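Chapter 4
The Captain Who Gets It Wrong: Comic Authority in Space Opera

Before you start

You'll get more out of this chapter if you've read the pilot script of Sirkum in the appendix, or at least the first nine pages of it. If you haven't, go and do that now. I'll wait. It's short, it's silly, and there's a scene with a broken airlock that I still laugh at after teaching it to more classes than I'd like to admit.

4.1 Why I began with a bad captain

When I was a student I wrote a space serial for the campus radio station, and my captain was perfect. She was brave, she was fair, she always knew which button to press. I was terribly proud of her. My tutor, Halldóra Ketilsson, read 40 pages without smiling once and then asked me what the rest of the crew were for. I had no idea! They stood about on the bridge saying "Aye, Captain" and handing her things.

So I went home and made the captain worse. I gave her a fear of stairs and a habit of quoting regulations that had been repealed. Suddenly the engineer had to lie to her, the doctor had to cover for the engineer, and the pilot (who'd had one line in the whole first draft) was running half the ship on the quiet. I hadn't added a single explosion and the thing had come alive.

I'm telling you this so you know where I stand. I like captains who get it wrong, and I'll be cheering for them all the way through this chapter, so argue with me in the margins when you need to.

4.2 Three captains to keep in your head

We'll come back to the same few characters again and again, so let me introduce them.

Captain Orbán, from Sirkum, is the pompous one. He makes speeches. He makes speeches to people who are on fire. The writer, Lensa Chala, never lets him finish one, and if you look at the script you'll see that the interruptions get earlier and earlier as the episode goes on, until by the last act he's only breathing in when somebody cuts across him.

Commodore Basico is lazy, which is harder to write than it sounds. A lazy person doesn't do anything, and a story needs somebody to do something! Tsehay Alemayehu gets round this beautifully in her novel by making him work tremendously hard at avoiding work. He'll cross the whole ship on foot to get out of signing a form.

Then there's Prumetti, who is frightened of everything and in charge of a warship with a crew of 200. She's my favourite. She knows she's the wrong person for the job, and so does everyone on board, and she turns up on the bridge each morning all the same with her collar done up wrong.

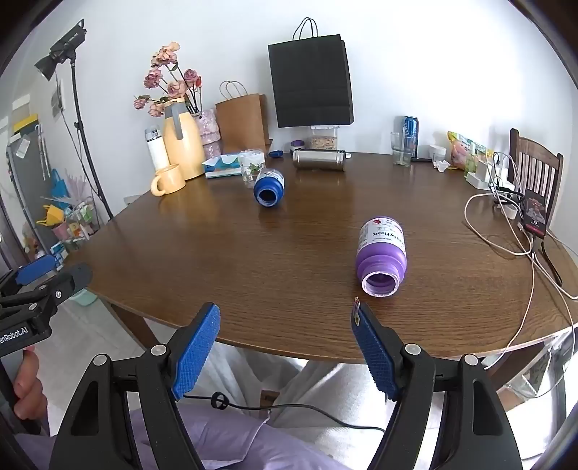

Does a comic captain have to be bad at the job?

A comic captain can be very good at it, so long as there's a gap somewhere between how they see themselves and how the crew sees them. Prumetti wins most of her battles and is still funny, as she's sure she has lost every one of them.

That gap is what we'll be measuring in the exercises. I call it "the draught", from something Asnakech Beyene said in a workshop years ago: when a character has a hole in them, you can feel the air coming through in every line. It's not a proper technical term and you won't find it in other textbooks. Use it in your essays anyway, but do explain it if somebody else is marking them.

4.3 A word about parody

A lot of comic space captains began life as a poke at some older, straighter hero. That's fine, and it's a lovely way to learn, but there's a trap in it. If the only joke is "he's like that other captain, but rubbish", you'll run dry well before page 50. Kalkidan Gudeta's rule in our writing room was that a parody had to make sense to her aunt, who had never watched a spaceship programme in her life. We used to read scenes aloud and ask, would the aunt laugh? Quite often she wouldn't, and out the scene went. I lost a very good tractor beam joke that way and I'm still a bit sore about it.

Try this on the airlock scene in Sirkum. Cover up the names and the ranks, pretend it's set in a post office, and read it again. Which lines still work? Mark them in pencil and keep the page handy for section 4.5.

4.4 What's coming up

Next we'll look at how the crew talk to the captain, how they talk about the captain, and what changes when the door slides shut. After that I'll ask you to write a bridge scene in which an order is given, misunderstood and carried out. Keep it to two pages, please, and don't blow up the ship. Everybody blows up the ship in their first draft, and then they've got nowhere to put the second scene.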